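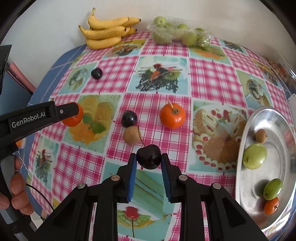 FRUIT TABLE, NOVEMBER

Quick one this month, I'm writing this between the bus and the dentist.

So the fruit table happened again and people came, more than in September when it rained sideways. Good turnout from the Zirnik building and a few faces from over by Stindbridge that I didn't know. Hello if you're reading. The sign-up sheet has vanished so if you wrote your email down, please send it again. Sorry.

For anyone new: we put out fruit, mostly stuff people walk past in the store because they're not sure what you do with it, plus bananas so that everybody has something. You pick it up, smell it, eat it, put the pits in the bowl. That's the whole thing. No talk, no slides. Somebody asked if there was a handout. There is not a handout, there's this.

What went fastest: cherries. Always the cherries. The really dark ones, nearly black, off-season and priced like it. Came to 18 dollars for what looked like a sandwich bag's worth and I winced at the register. But they're what gets kids over to the table and once they're at the table they'll try a longan. If you're buying at this time of year, look at the stem. Green and bendy is what you want. Brown and wiry means it's been sitting a while, still edible, just less snap. And don't wash them till you're going to eat them, they go soft.

Longans. Biggest question of the afternoon was how do you get in. Thin brown shell, looks like a tiny potato, feels like one too. Squeeze near the stem end with your thumbnail till it cracks, then peel it like an egg. Clear jelly fruit inside, one shiny black seed, don't eat the seed. Tastes like a lychee that's been left near some honey. Keep them in the fridge in a paper bag, not sealed up. They look exactly the same when they've gone off, so give them a sniff first.

Jujubes. The green ones. I had a long argument (friendly) about whether green means unripe. It doesn't mean you can't eat it, green is when they're crunchy, like a small dry apple. They go brown in patches, then all over, then wrinkly, and at wrinkly they're sweet and chewy and basically a date. Any stage is fine. I like them half and half. Pit in the middle, pointed at both ends, watch your teeth. The bigger ones weren't any sweeter than the small ones this time, to my mouth anyway.

The small orange ones. Right. Everyone called them kumquats and I've been calling them kumquats but the sticker was gone so I'm not swearing to it. If it IS a kumquat you eat the skin. The skin's the sweet part and the middle is the sour part, so roll it between your fingers first and then eat it whole. If you peel it you've thrown out the good half. Faces were made. Toothpicks are good for these if you want to slice one and share it round, put the pick in the top first and then it doesn't roll away from the knife.

Bananas. Speckled, which several people took as a sign that I'd bought old ones. Speckled is the point! That's when they're sweet. All yellow is for people who like chalk. If yours have gone past speckles, peel, bag, freeze, and that's your banana bread. Do not freeze them in the skin, I did it last winter and it was like peeling a wet sock.

Nuts: put them at the far end on purpose and will keep doing that. Allergy people, tell me before and they'll stay in my car.

The tablecloth got more compliments than I did. It's the gingham one with the food pictures all over, ice cream and cream cake and skewers and so on. Plastic, wipes clean, came from Zevmont for 7 dollars a few years back. They don't carry it any more, I checked for three different people. One thing, cherry juice does stain the white squares if you leave it overnight. Baking soda and a damp cloth, small circles. Don't use bleach, the printing comes off.

Set-up notes for whoever does it next (please, somebody do it next):

Push the table right against the wall. Stops things rolling off the back. Heavy stuff to the wall, bananas and whatever's still in its plastic. Loose fruit toward the front where short people can get at it. The shallow metal tray is for things that roll, it lives in the cupboard under the coffee urn. Damp cloth, dry cloth, bowl for the pits. Two bowls if there are longans, becuase the shells take up an unbelievable amount of room. And leave bare cloth showing. When it's heaped up people think it's a display and won't touch it, put out a few at a time and they'll dig in. 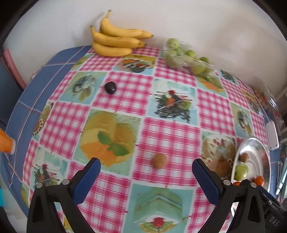

Yuk-lan Kwok: With longans, don't throw them out when the shells go dry and hard. My mother cracked them, pulled the seeds and dried the flesh on a rack by the stove, then it went into hot water with a jujube or two and a bit of ginger. You can do it in the oven on the lowest setting with the door propped. It takes all day and the house smells wonderful. Also the crunchy green jujubes are nice sliced thin in a salad, with salt and lime, and please tell people to put them in the fridge, they turn to sponge on the counter.

Thank you, consider them told. I tried the hot water thing last night with the leftovers, not dried or anything, just simmered whole for a while, and it was very good and a bit like drinking a candle. Will do it properly next time.

Money, fast. The jar took in 49 dollars. Fruit fund stands at 655 after paying Yen for this month's order. That's enough to get through spring if I stay away from the cherries, and I won't, so drop a dollar in if you can. Yen will hold up to a case of persimmons for us if we ask early enough. Do we want persimmons? The squat crunchy kind, I can't go through the other kind with toddlers again. Reply and say yes or no.

Still need: a second tray, a decent paring knife, someone with a car. Lost and found has one green mitten and a lid that fits nothing.

Next one same place same time, date to folow once I hear about the room. Pits are NOT to go down the sink.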